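Toy library: frequently asked questions

Tevside Toy Library lends toys, wooden blocks and early puzzles to families and childminders. These are the questions we get most often at the desk and by email. If yours is missing, ask for Hema Alva or Shahram Nouri when you come in.

How do I join?

Fill in the blue form at the desk and bring something with your address on it. Membership is £12 a year for a household. Childminders pay £19, which lets them take out two bins at once.

What do I get when I borrow?

Toys go out by the bin. You choose what goes in, up to 10 pieces, and we write the list on your card. A set of blocks in its own bag counts as one piece. Odd blocks and single toys count as one each.

What are the bins like?

They are white plastic with rounded corners and a handle slot in the short side. They are light enough for most people to carry with one hand when they hold a few toys. With a full load of wooden blocks, please use both.

How are toys checked when they come back?

We empty the bin on the grey table and set the toys out before anything goes back on the shelf. Wooden pieces are looked at for splinters and bath toys are squeezed to see if there is water inside. The bin is checked as well, as small things get left in the corners.
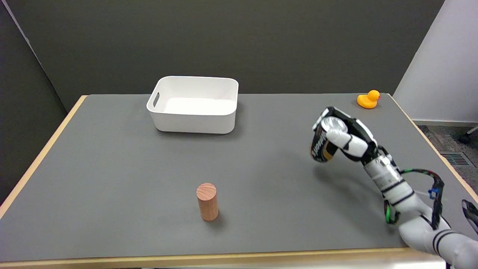
A wooden cylinder and a rubber duck on the checking table, with an empty bin at the back.

Do I have to clean the toys before I return them?

A quick wipe is enough. Use a damp cloth for wood and dry it straight away. Please don't put wooden blocks in the sink or the dishwasher - the grain lifts and they go rough. Plastic and rubber toys can be washed in warm soapy water and left to drain overnight.

Can I borrow bath toys?

Yes, but not if anyone at home has had a stomach bug in the past week. Squeeze the water out after every bath and let them dry somewhere airy. If a duck or boat has black specks inside, tell us and we will throw it away. You won't be charged.

Are the small blocks safe for babies?

Some are and some aren't. Bags with a red tag are for age three and over. Loose cylinders and cubes are tested at the desk with a choke tube, and anything that fits inside it goes in a red tag bag. If you have a baby and an older child, ask for a bin made up without red tags.

A block is missing from my set. What should I do?

Bring the rest back and tell us which shape has gone. We keep a drawer of spares and can usually find a cylinder or a cube close to the right size. The big Wedholm set has 94 pieces and is the one that most often comes back short, so have a look under the sofa first. We don't charge for one lost block. For more than that we ask for a small payment towards a new set.

Do I need to bring the bin back, or just the toys?

Bring the bin back too. We don't lend lids, so if you are walking home in the rain bring a large bag to put over the top. Please don't write on the bins or put stickers on them. The glue is hard to get off.
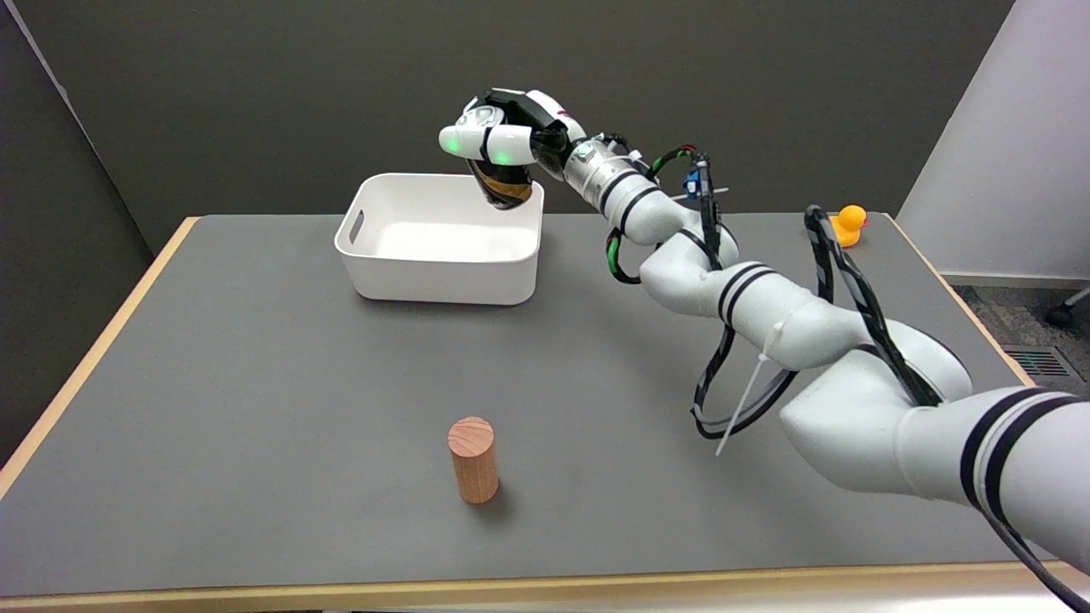 One of the white lending bins on the grey table. The handle slot is in the short side.

How long can I keep things?

Four weeks. You can renew once by phone or email unless another family has asked for the same toy. There are no fines, but we will ring you if a bin is very late.

Can I reserve a toy?

Yes, one at a time. We hold it for a week from when we contact you. The Chacko marble run has a long waiting list and can't be renewed.

Do you take donations?

We take wooden blocks, puzzles with all their pieces, and plastic toys in good condition. We can't take soft toys, anything with a missing battery cover, or second-hand bath toys. Anitha Acharya looks after donations, and it is best to check with her before bringing a large amount.

When is the desk open?

Mornings from 10 until 12 in term time. We close for a week in October for the stocktake, and anything due back then can be returned the week after.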